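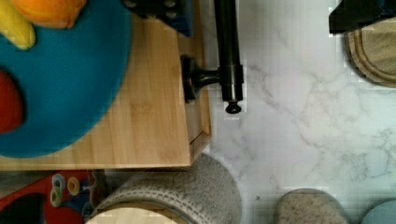

How to share a staff kitchen with a robot arm

At Wumlow we have 80 people on one floor and one kitchen. In August the company put in a robot arm to help with the breakfast counter. I am Deolinda Caldeira and I look after this kitchen, so I wrote down the steps which worked for us.

Step 1. Talk with the kitchen staff first. Tell them which jobs will change and which will stay. With us, the arm practises moving light things, and the people still do the cooking, the hot drinks and the cleaning. Their hours stayed the same – we put this on paper before the arm came.

Step 2. Give every thing a home. A person finds a mug wherever you leave it. For the arm it is much easier if mugs, boards and utensils go back to the same area each time.
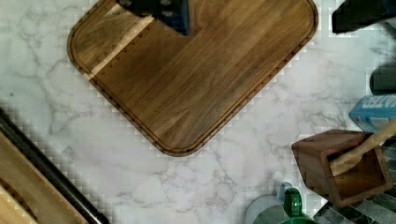 Leave some free counter between the things also. We used to push everything together against the wall, and the gripper had no room to come down beside a handle.

Step 3. Agree who can stop it. All staff on the morning shift learned the stop button, not only the supervisor. Practise this at 7 in the morning, when the kitchen is quiet.
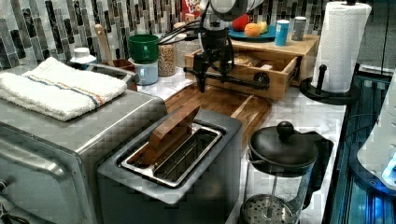

Can I reach over the counter while the arm is working?
Stop the arm first, take what you need, step back, and then start it again.

Step 4. Keep a notebook near the door. When the arm drops or misses something, write the time and the object. After more than 1,000 attempts our notes were more useful to the technician than the report from the software.

Step 5. Ask again after one month. Two colleagues told me they felt watched, and one missed preparing the bread in the drawer herself. We gave this job back to her – it was a small change and she was glad.

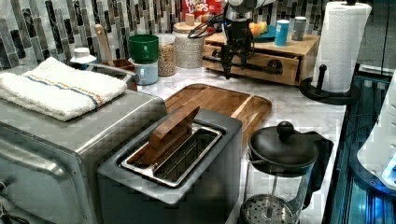

The breakfast counter, with the arm in front of the drawer unit.

Step 6. At the end of the shift, park the arm, wipe the counter by hand and sign the sheet.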